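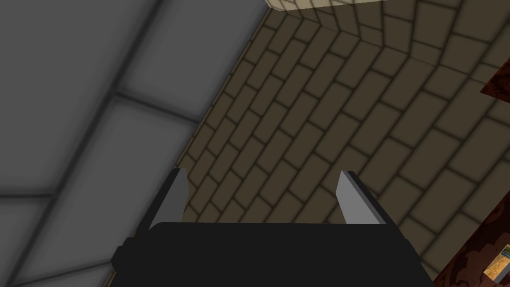
10/10/21. Lime mortar, Clillow garden wall, second batch. Sand from the Odenley pit, washed, sieved at 2000 microns. Putty was last February's, kept under water in the lidded tub. Mixed by hand, left covered overnight, knocked up again this morning. Stiffer than batch one. For the face I still have no agreed layout, only that it should carry a pattern; a patterned surface like the one behind the two pale grey fingers would do as a starting point for the sample panel.

Cubes: 11 cast, one spoiled on stripping. Mass of the first 552 g, the rest not yet weighed. Moulds oiled too heavily, pitting on two faces. Use less.

Carbonation check with indicator due when the cubes come out of the damp cupboard. Urnano's sheet gives a curing humidity of almost 100 per cent, and the Lu hygrometer reads low at that end. Recalibrate with salt first.

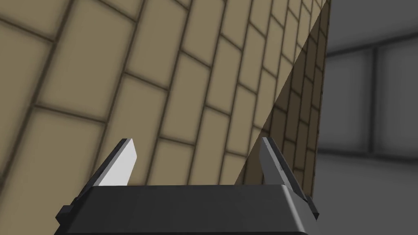 Joint colour next. Plain putty and Odenley sand dries too white for Clillow, where the old joints have gone dark with soot. Tried a little brick dust, then charcoal. Charcoal smears on to the arris. The tone I want is near the dark brown lines against the flat khaki tan bricks, though with a harder edge than those have. Try burnt umber by weight, three strengths, on offcuts.

To do: weigh cubes, clean sieve, order umber.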